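Courses > Robot Learning > Unit 4 > Handout: Collecting demonstrations in simulation

Unit 4. Collecting demonstrations in simulation

Read this before the lab session. It covers what you record, how you record it, and what gets thrown out.

The learner in this unit is trained by imitation. It sees a camera view and the arm's joint readings, and it outputs the next small motion. Everything it knows comes from the episodes you give it. If all your episodes approach an object from the same side, the trained policy will approach from that side even when something is standing in the way.

Each lab group collects 80 episodes. With last term's set, called Ulloa, the pool then comes to a little under 2000. Ulloa stays in the pool unchanged, so please don't edit it.

4.1 What one episode contains

An episode starts at reset and ends when the operator presses stop. We store the joint positions, the gripper opening, the camera views, the operator's commands and the task sentence. The random seed goes in the header. Without the seed we can't rebuild the layout, and an episode we can't rebuild is dropped from the test split.

The layout changes at every reset. Zarkell, the scene generator, picks a counter, puts the arm beside it and scatters kitchen objects along the top. Some of them are distractors. In a cluttered layout the target may be a toaster at the far end, with a pan, spoons, a red bell pepper and a tall-necked yellow vessel spread over the rest of the counter.

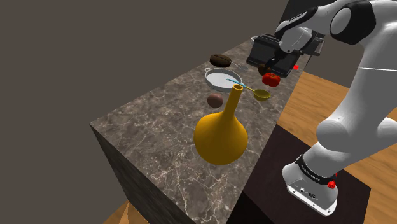 Renata Henríquez objected to this much clutter when the first draft of the unit went around. Her view was that beginners should collect on clean counters first, as a policy trained on 80 messy episodes will mostly learn to hesitate. Nahuel Gaete ran both versions and the gap was small after the sets were pooled, but her point holds for a single group's data. If you train on your own episodes only, expect poor results.

4.2 Operating the arm

Move at a steady pace. Long pauses are a problem, because the learner copies them: it reaches a pose where you stopped to think and it stops there too. Decide on your path before you press record.

Approach from above when you can. Keep the fingers open until they are level with the part you mean to grasp. If you miss, back off a little and try again in the same episode. Recoveries are useful and we want some in every set - a clean miss followed by a clean second try is worth keeping. Three misses in a row is not, so stop and discard.

Don't use the reset key to get out of a collision. Press stop, mark the episode as failed, then reset.

4.3 Labels

Write the task sentence before you start, in plain words: "move the gripper to the toaster," "pick up the pepper." Use the object names from the Zarkell list. Last term 366 episodes had to be relabeled by hand after groups made up their own names, and 131 of those could not be matched to any object and were removed.

Mark each episode as success, failure or unclear. Failed episodes are not used for training in this unit but they are used in Unit 6, so keep them.

4.4 Checking your set

Replay every tenth episode from its seed. The replay should end with the arm in the same pose as the recording. If it drifts, the usual cause is a changed time step in the settings file. Fix that and record the affected episodes again.

Upload to the Ferkell folder by 5 p.m. on the last lab day. One archive per group, with the label file at the top level.

Sign up for the department newsletter to get course updates by email.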